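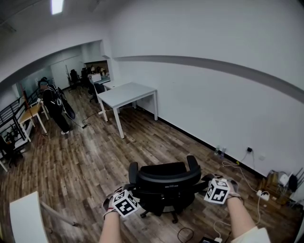
Findel: a word list and reading set for office furniture repair

Findel is a plain-text data set of repair notes for office and dining chairs, with a word list that ties the many names people use for the same part to one agreed name. It grew out of the parts counter at Weten, where the same piece might be written down as a gas lift, a cylinder, a piston or a strut depending on who picked up the phone.

The set is meant for people who write repair guides, run parts catalogs or study how everyday technical words drift. It is small enough to read through in a few sittings.

Maintainer: Abdelghani Fahmy
Current release: 2
Language: English, US spelling
Format: UTF-8 text, tab-separated

What is in it

notes.tsv holds 3348 repair notes, one per line. Each note is a short account of a fault and what was done, usually between one and four sentences.

terms.tsv holds 484 part names. Every row gives a name as found in the notes, the agreed name it maps to, and the group it belongs to (seat, back, arm, base, lift, tilt, fastener, finish).

pairs.tsv links notes to terms. A note can link to several terms and most do.

check.tsv is a set of 200 notes that were read and linked a second time by someone who had not seen the first set of links. Use it for testing and leave it out of anything you tune on.

CHANGES.txt lists edits by release.

Fields in notes.tsv

note_id: five digits, never reused. Gaps are notes that were withdrawn.
source: weten, sovside or eklund.
chair_type: task, side, stool, dining, lounge or unknown.
fault: the complaint as first written down, lightly cleaned.
action: what the repairer did. May be blank if the chair was only looked at.
outcome: fixed, part_ordered, scrapped, returned or unknown.
month: month name only. Years were dropped before release.

Blank fields are truly blank. There is no NA or null string anywhere, so if you find one it is a mistake and I would like to hear about it.

A sample row, with the tabs shown as bars:

01167 | eklund | task | sinks slowly when sat on, worse after lunch | swapped lift, old one drifting under load | fixed | January

Where the notes came from

The Weten notes are counter slips typed up by staff. They are short and full of shorthand. The Sovside notes come from a repair shop that mostly handles dining and side chairs, so expect more glue, dowels and split rails there and hardly any tilt mechanisms. The Eklund notes were written by a traveling repairer who serviced task chairs on site, and they are the longest and the easiest to read.

All three sources agreed to release. Names, phone numbers, street addresses and invoice numbers were taken out by hand and then searched for again by pattern. Some customers had a habit of naming their chairs. Those names were left in unless they looked like a real person's.

How the notes were cleaned

Spelling was left alone in the fault field except where a word could not be read at all without help. "Castor" and "caster" both stand. So do "arm rest" and "armrest". Mapping them is the job of terms.tsv, and fixing them in the notes would have defeated the purpose.

Measurements were kept in the units they were written in. Sovside mixes inches and millimeters, sometimes in the same sentence. Do not convert them in bulk without reading the row first. A few inch sizes are nominal lumber sizes and will come out wrong.

Duplicates were removed when source, fault and action all matched. Near duplicates stay in. A shop that replaces the same caster every week writes the same thing every week, with one word changed.

About the agreed names

Choosing one name per part took longer than anything else in the project. The rule was to take the name used most often across all three sources, and in a tie the one a customer would be more likely to understand. That gives us "gas lift" over "cylinder", "star base" over "five-spoke" and "arm pad" over "arm cap".

Some of these will annoy people in the trade. "Tilt plate" covers at least two things that a manufacturer would keep apart – the plain mounting plate and the plate with a working tilt in it. The notes themselves almost never say which one is meant, and guessing seemed worse. If your work depends on the difference, treat every tilt_plate row as unsorted.

"Back" is the other trouble spot. It can mean the backrest, the rear of the chair or the outer shell behind the cushion. Where the sentence made it clear, the link points to backrest or back_shell. Where it did not, the link is back_unclear.

Known problems

The outcome field is weak for Sovside. The shop wrote down what came in and what was done, and seldom what the customer thought of it later. Nearly all of their unknown outcomes were probably fixed, but they are marked as they were found.

Chair type was filled in from the text after the fact for the Weten rows. "Stool" may include a few drafting chairs.

Stains, smells and squeaks are undercounted. People tend to mention them last, and the counter slips had very little room.

Release 1 had a sorting fault that shifted links in pairs.tsv by one row after note 02090. Anything built on that file should be rebuilt from the current one.

What it is not good for

Please do not use the set to compare brands. Brand names were stripped, and the sources saw different kinds of chairs in very different numbers. It also says nothing useful about safety. A gas lift note reading "came apart in hands" tells you what one repairer wrote and should not be taken as a method.

Sending corrections

Open an issue with the note_id, the field and what you think it should say. One correction per issue is easiest to track. For changes to an agreed name, give two or three note_ids where the current name reads badly. I go through these in batches, so a reply may take a few weeks.

New notes are welcome if you have the right to share them. Strip personal details before sending – I can't take files that still have customer names in them, even for a quick look.

License and credit

Text and term list are free to use, change and share with credit. Credit line: Findel repair notes, release 2, maintained by Abdelghani Fahmy, with notes from Weten, Sovside and Eklund.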